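Ida Moving Help, Flandudska
Progress report to the Gosselin Fund, winter period
Prepared by Ghislain Landry for Ginette Després

Dear Ginette,

Thank you for your patience with the timing of this one. You asked last time for a little more of the story and a little less of the spreadsheet, and I have taken you at your word, so please get yourself a coffee before you start.

Where we are

Since the last report we have helped seven households in Flandudska move out of a family house and into something smaller. Most went to the apartments on Drostska, where the elevator is finally working and where the rooms are brighter than people expect from the outside. One household stayed in the same street and simply moved downstairs, letting the upper floor to a niece and her children. I had not thought of that as a move when the family first called, but it took as many visits as any of the others and I think it may have been the happiest of the lot.

Two more households had started with us and decided to stay put for now. We have left their files open. In one case the daughter was much keener than her mother, and after three long afternoons at the kitchen table it was plain that the mother wanted company with her sorting and had no wish at all to leave. She has a tidy hall now and a handrail on the cellar stairs, and she knows where to find us.

How the visits have gone

You may remember that in our first months we began every house with the big furniture. It seemed sensible, because the big furniture decides what fits in the truck and what fits in the new place. What we found was that people got worn out arguing over the sideboard and had no heart left for anything else. So from January we have started with the small things, one room at a time, usually the bedroom, with everything from the drawers and shelves tipped out onto the bed where the owner can sit beside it and pick things over at their own speed. It is slow going. A single nightstand can use up a whole morning once the letters come out. But by the time we reach the sideboard the person has already made a hundred little decisions and the big ones come easier.

We use three labels, Keep, Family and Let Go, and we have added a fourth that simply says Later. I resisted the fourth label for a long time, thinking everything would end up in it. A good deal does, I admit! Most of it gets sorted on the second pass without any fuss, though, and the visits are a lot calmer for it.

The other change is that we now measure the new rooms before we do anything at all, and chalk the outline of the new bedroom on the floor of the old living room. People walk around in it and lie down where the bed will be, and one gentleman asked his brother to come and stand in it as the wardrobe. It has saved us at least one very unpleasant moving day.

Money

The extra 800 you approved for packing materials and storage has been spent, nearly all of it on sturdy boxes with handles and on renting the dry storage unit behind the bakery. The boxes come back to us after each move and most are on their third trip. The storage unit has been more useful than I expected, mainly for families who live far away and can't collect their share until a holiday.

Fuel ran over what we planned. I had budgeted for trips inside town and forgot how many things end up with a cousin two valleys over. I have covered the difference from the printing line, as we have stopped printing the long brochure that nobody read past the first page. The short one does the job.

What has been hard

Finding good homes for pianos, for one. We had a piano in the storage unit for most of the winter and could not give it away, and it is now in the school hall, where the music teacher has been very gracious about the state of the pedals.

Scheduling has been the other trouble. Families like to move on a weekend and so does everyone else with a truck to hire. We have asked the hauler for a standing morning slot, starting at 8 a.m., and he is thinking it over. If he says no, I would like to talk with you about hiring from the next town, which would cost more but give us some certainty.

I should also say that a few visits ended in tears, and that our helpers feel it too. We have started keeping a half hour free at the end of each day to sit down together before going home. I have counted it as paid time and hope you will agree with that.

Plans for the spring

There is a waiting list, and I would like to take people from it in the order they called, except where a lease is running out. We want to try evening visits for families where the children work during the day. I would also like to put together a simple folder that stays with each household, with the room plan, the phone numbers and the list of what went to whom, as we are still getting calls months later asking where the good scissors went.

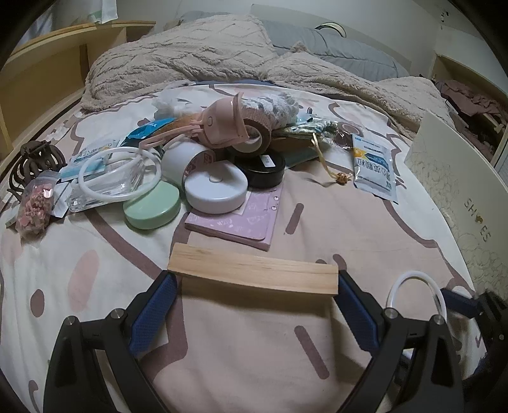
What we would ask of you

A decision on the truck question before the spring moves begin, if you can manage it, and a visit from you whenever the roads are decent. The Drostska residents have been asking who Gosselin is, and I would love for them to meet you. There will be cake.

With warm thanks,
Ghislain Landry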